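Häufige Fragen rund um unser Waschcafé Brito

Bevor Sie sich mit zwei vollen Taschen auf den Weg machen, lohnt sich vielleicht ein kurzer Blick auf diese Seite. Wir haben hier gesammelt, was uns am Tresen und am Telefon immer wieder gefragt wird, und freuen uns natürlich trotzdem über jeden, der lieber persönlich fragt.

Muss ich einen Termin machen?

Nein, kommen Sie einfach vorbei. Samstags am Vormittag kann es allerdings eng werden, da trifft sich gefühlt das ganze Viertel bei uns, und wer es gern ruhig hat, ist an einem Dienstagnachmittag besser aufgehoben. Nur für Daunendecken und Schlafsäcke bitten wir um einen Anruf vorab, weil sie im Trockner viel Zeit brauchen.

Wie bekomme ich Wolle sauber, ohne dass sie hinterher meinem Enkel passt?

Ach, diese Frage lieben wir! Das Wichtigste ist gleichbleibende Temperatur und wenig Bewegung. Wolle verfilzt, wenn sie gerieben, gestaucht und zwischen warm und kalt hin- und hergeworfen wird. Nehmen Sie das Wollprogramm, füllen Sie die Trommel höchstens zur Hälfte und verwenden Sie ein flüssiges Wollwaschmittel ohne Enzyme. Oft reicht es auch völlig, den Pullover eine Nacht lang auf dem Balkon auszulüften - am besten bei feuchtem Wetter, dann geben die Fasern Gerüche besonders gut ab.

Wie viel Waschmittel gehört in die Maschine?

Meistens weniger, als man denkt. Unser Wasser ist mittelhart, und bei leicht verschmutzter Alltagswäsche genügt die kleinste Menge, die auf der Packung angegeben ist. Zu viel Pulver spült sich schlecht aus und macht Handtücher auf Dauer grau und steif. Den Weichspüler können Sie bei Handtüchern und Sportsachen ganz weglassen, die einen saugen sonst schlechter, die anderen müffeln schneller.
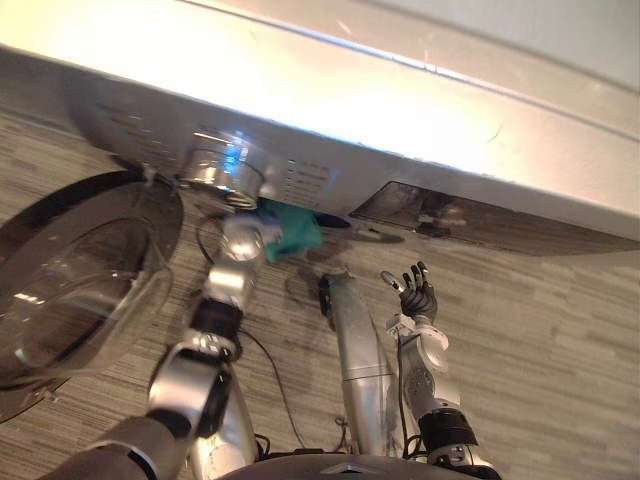 Frontlader mit rundem Drehwähler und Waschmittelfach.

Was mache ich bei Rotwein, Gras und Kugelschreiber?

Bei Rotwein gilt: sofort tupfen, nie reiben, dann mit kaltem Wasser und etwas Gallseife einweichen. Grasflecken behandeln Sie am besten mit Gallseife vor, bevor das Stück in die normale Wäsche kommt. Kugelschreiber lässt sich auf Baumwolle oft mit etwas Spiritus auf einem Wattestäbchen lösen, aber probieren Sie das bitte erst an einer Innennaht aus. Und wenn ein Fleck schon älter ist, bringen Sie das gute Stück einfach mit. Maj-Britt Öberg hat dreißig Jahre in einer Reinigung gearbeitet und wirft gern einen Blick darauf.

Darf ich meine Hundedecke mitbringen?

Gern, wir haben selbst Tiere! Bitte bürsten oder saugen Sie die Decke vorher gründlich ab, am besten draußen. Pferdedecken können wir leider nicht annehmen, das schaffen unsere Siebe nicht.

Warum riecht meine frisch gewaschene Wäsche manchmal muffig?

Muffige Wäsche hat fast immer zu lange nass in der Trommel gelegen, oder sie wurde über Monate nur bei 30 oder 40 Grad gewaschen. Gönnen Sie Ihrer Maschine zu Hause einmal im Monat einen Durchgang bei 60 Grad mit Vollwaschmittel und lassen Sie Tür und Fach danach offen stehen. Auch außen schadet ein bisschen Aufmerksamkeit nicht: Auf einem Deckel aus gebürstetem Metall wie bei der Maschine in der Ecke vor der fliederfarbenen Wand sieht man jeden Wischer, und da hilft ein weiches, leicht feuchtes Tuch, immer in Richtung des Schliffs geführt. Scheuermilch bitte nicht, die hinterlässt feine Kratzer.
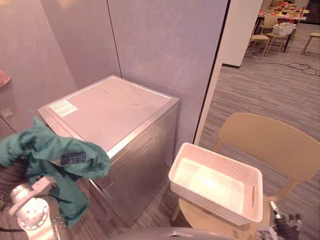 Gutscheine und Zehnerkarten bekommen Sie am Tresen, und beides ist übertragbar, Sie dürfen also auch die Nachbarin damit waschen lassen. Eine Zehnerkarte gilt für alle Programme bis 60 Grad. Wer sich unsicher ist, welches davon zu seinen Sachen passt, schaut auf das eingenähte Etikett, denn die kleinen Zeichen dort sagen eigentlich alles. Winzig gedruckte Symbole gibt es ja überall, sogar auf dem weißen Schildchen oben auf der Edelstahlmaschine im Bild, und wir halten am Tresen eine Lupe bereit, falls die Brille daheim liegt.

Kann man bei Ihnen auch nur Kaffee trinken?

Aber ja! Kuchen gibt es auch, meistens Apfel.

Stand: 2019-03-08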